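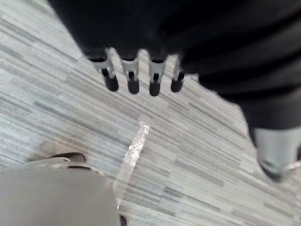 关于我们

大家好,欢迎来到Tillach剧社的网站!我是这里的社长,也兼作曲、改词、接电话,忙起来还管订盒饭。朋友老说我该找个会写文案的人来弄这一页,我想了想还是自己写吧,反正你们来看戏的时候多半也会在门口碰到我,听我唠叨是早晚的事。

Tillach剧社在Dreddale,做中文音乐剧,也教人演音乐剧。规模很小,固定成员五个人,其他演员和乐手按戏来约。我们一年做两台戏,春天一台大的,秋天一台小的,中间的日子开课。大的那台会出去巡演,小的就在本地演,演完大家去吃火锅。

要是你刚好是被朋友拉来看过一场,回家想搜搜这帮人到底是谁,那就往下看。有点长,泡杯茶。

怎么开始的

我小时候学的是手风琴,学得很不情愿,后来莫名其妙喜欢上了给别人伴奏。大学里有个学生剧团缺琴师,我就去了,坐在台侧一个特别挤的角落里弹电子琴,谱架上还夹着一盏不太亮的小灯。那台戏说实在的演得乱七八糟,第二幕有个演员忘了词,在台上绕了两圈,我就跟着把同一个八小节弹了又弹,弹到他想起来为止。散场以后他过来抱了我一下,我觉得这份工作我能干一辈子(事实上后来也没干过别的,除了有两年在乐器行卖谱子)。

搬到Dreddale以后,我发现这边看戏的人挺多,可是中文的音乐剧一台都没有。有合唱团,有越剧票友,有每年过年的联欢晚会,再往下就没了。我在联欢晚会上认识了Ngaio Ruddock,她当时在后台管服装和道具,一句中文不会,但是能凭调子听出来谁唱错了。我跟她说想写一台戏,她问我有没有剧本,我说没有;她问有没有钱,我说也没有。她说那就先把歌写出来听听。

于是就写了。头三首歌是在她家厨房里写完的,那架立式钢琴有两个键按下去起不来,所以那三首歌的伴奏里都绕着那两个音走,后来换了好琴也没改回来。现在每次排到那几段,新来的琴师都会问我为什么左手写得这么别扭。

第一台戏叫《Owen》

讲一个叫Owen的灯光师。他在剧院里干了大半辈子,从来没有正面看过一台戏,永远是从顶上、从侧面、从灯架后面看。退休前最后一场,导演给他留了一张正中间的票,他坐下来,发现自己完全看不懂。后面的我不剧透了,因为我们隔一阵就会复排,你们还有机会看。

首演的场子只有200个座位,是一家社区剧场,后台和洗手间共用一条走廊,所以幕间休息的时候演员和观众是一起排队的。我记得演Owen太太的那位演员带着全妆排在一位老太太后面,老太太回头跟她说,你丈夫那个人我看不行。她就用角色的口气回了一句,凑合过吧。这句话后来被我写进剧本了,现在还在第二幕开头。

首演那晚卖了大半,第二晚就坐满了,第三晚有人站着看(剧场后来跟我们讲了消防规定,之后再没有站票了,别来问我要站票!)。再后来《Owen》出去巡演,最大的一个场子有500个座位,我站在乐池边上往上看,腿是软的。

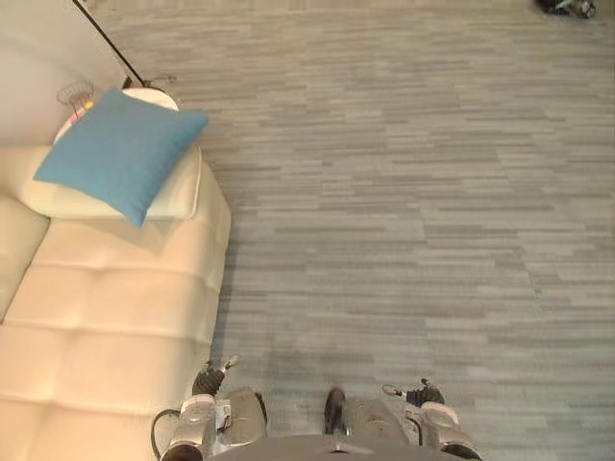 不会中文能看你们的戏吗?

能看。每一场都有英文字幕,打在舞台上方,由我们自己的人跟着演员手动翻,所以演员临时加词的时候字幕会慢半拍,请多包涵。唱段的字幕是按意思译的,没有硬押韵。如果你想提前了解剧情,前台有双语的节目单,免费拿。

我们怎么排戏

很多来报名的人第一句都问排练时间,那我就先说这个。大戏排八个星期,前两个星期只坐着唱,不走位,不带动作,就围着钢琴一遍一遍地过谱。有的演员受不了,觉得闷,想赶紧站起来演。我理解,可是我们吃过亏。有一年为了赶场地,第一周就开始走位,结果到了合成的时候才发现四重唱的第三声部从头到尾唱的是第二声部,两个人肩并肩唱得特别开心,谁都没听出来,包括我。

坐唱完了是读本,读本的时候所有歌都念出来,当台词念。这个办法是Ngaio提的,她说她听不懂歌词,但她听得出来演员懂不懂。试过一次以后我就服了,有几首我以为写得挺深情的歌,一念出来全是废话,当场就删了。

然后才是走位、舞蹈、带景、合成。合成那几天不接待参观,谁来都不行,我妈也不行。

乐队一般是四个人:钢琴、大提琴、单簧管,再加一个打击。有人问为什么没有吉他,因为我不会给吉他写东西,写出来吉他手都摇头。哪天我学会了就加上。

至于录音伴奏,我们只在教室里用,正式演出一律现场。贵一点,也麻烦一点,遇上单簧管手感冒就更麻烦,可是演员在台上多喘一口气的时候,有人能等他。

课程

剧社不排戏的时候就是学校。我们每期开三门课,都是小班,零基础可以来,真的零基础,连谱子都没见过的那种也行。

入门班教的是唱和说怎么接起来。音乐剧里最难的其实是从说话变成唱歌的那一下,处理不好观众会在底下缩脖子。我们整整一期就磨这个,期末每个人唱一首,家里人可以来听,带水果来的优先坐前排(开玩笑的,不过真的有人带了一整箱橘子)。

身段和舞步班由我们的编舞带,强度不大,五六十岁的学员也跟得上。请穿软底鞋,头发长的扎起来,课前别吃太饱。

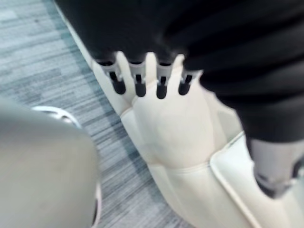 还有一门是写词班,我自己教,也是我最喜欢的一门。中文写音乐剧的词有个绕不过去的坎,就是声调。曲子往上走,字往下掉,观众听到的就是另外一个字。我教的第一课永远是把学员写的词用错误的旋律唱一遍给他们听,笑完了再一个字一个字地改。有位学员写了一首给女儿的歌,改了整整一期,最后只剩下十二句,唱的时候他女儿坐在底下,一直低头抠手指甲。后来那首歌我们买下来了,放进了秋天的小戏里,他的名字印在节目单上,词作者那一栏,和我并排。

写词班的作业每周三晚上交,过了九点我就不看了,下周一起看。

上完课想上台的,可以来考我们的演员。考试没什么神秘的,准备一首歌、一段独白,再当场学一小段新歌。我们看最后那一样看得最重,唱得多漂亮都好商量,学得进去、听得见别人才能一起排八个星期。没考上的人我都会亲自回信,写得慢,可是会写。

关于钱

这一段我本来不想写,Ngaio说必须写,因为每次演完都有人在门口问。

剧社的收入主要是票房和学费,票房占大头。演员和乐手都有报酬,从第一台戏起就有,头一年给得少得不好意思,现在像样多了。我们没有大赞助,偶尔有熟人的餐馆在节目单上登个广告,那家的牛腩面不错。

票在Bimex上卖,我们自己的前台也卖,价钱一样。开演前一小时前台会放最后一批票,学生拿证件便宜五块。退票的话开演前一天都可以退,当天就不退了,但可以换成下一场,只要下一场还有座。有几次观众说收不到电子票,多数是跑到垃圾邮件里去了,先去那里翻一翻,翻不到再来找我们。

我们去过哪儿,还想去哪儿

巡演这件事,从前我以为就是把东西装上车开走,现在我知道装车本身就是一门学问。Ngaio有一个本子,每样东西装在哪个箱子、箱子放在车的哪一侧,全写在里面,用的是她自己发明的一套缩写。有一回她家里有事没跟车,我们拿着那个本子站在卸货口研究了半天,把“帽子”看成了“梯子”,那晚全体演员都没戴帽子。

去过的地方大多是开车能当天来回的小城。小城的观众特别好,散场了不走,坐在那儿等着跟你聊天,有位老先生每年都来,每年都告诉我他觉得第一幕太长。我每年都剪掉一点,他每年还是觉得长。

接下来想做一台给小孩看的戏,四十多分钟,不设中场,孩子可以坐在地垫上,中途要出去上厕所也没关系。曲子写了一半,主角是一只在剧院里住着的猫,怕掌声。四月会有一次剧本朗读,到时候在网站上报名,人不多的话我们还会请大家留下来提意见,小朋友的意见优先。
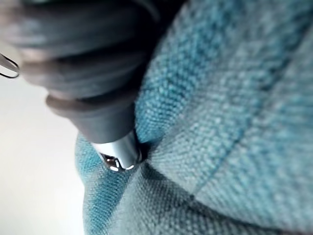 深灰色的机械手指与布料,四月

几件常被问到的小事

排练和上课都在Dreddale,具体地址在确认邮件里,楼下门铃按中间那个。停车在后面的小路上,周末比较紧张,能坐公车就坐公车吧。

剧本和谱子外借的事:学校社团想演我们的戏,请先写信来说一声,说清楚演几场、卖不卖票。学生演出一般不收钱,只要求别改结尾。有一个学校把《Owen》改成了大团圆,我坐在底下看完了,演得挺好,可是我回家喝了两杯。

想来帮忙的人,我们最缺的是会缝东西的和会听着谱子翻字幕的。翻字幕要懂一点谱,中英文都能看,手要稳。来的话先跟一场看看,觉得能行再正式上手,有报酬,演出期间管晚饭。

灯光、音响的同行如果想来聊聊,我们很欢迎,我对这两样都是半桶水,每次跟人聊完都要回去改设计。

媒体朋友要剧照,写信来就给高清的,用的时候请署上摄影师的名字,名字附在邮件里。

写信给我们,中文英文都可以。英文信多半是Ngaio回,她回得又快又短;中文信是我回,我回得慢,还容易跑题,就跟这一页一样。演出季的时候可能要等几天,合成那一周基本上是不看邮箱的,急事请打前台电话,下午两点以后有人接。

对了,秋天那台小戏的名字还没定,现在文件夹上写的是“那个有楼梯的戏”。有好名字可以投给我们,选中了送两张票,座位你先挑。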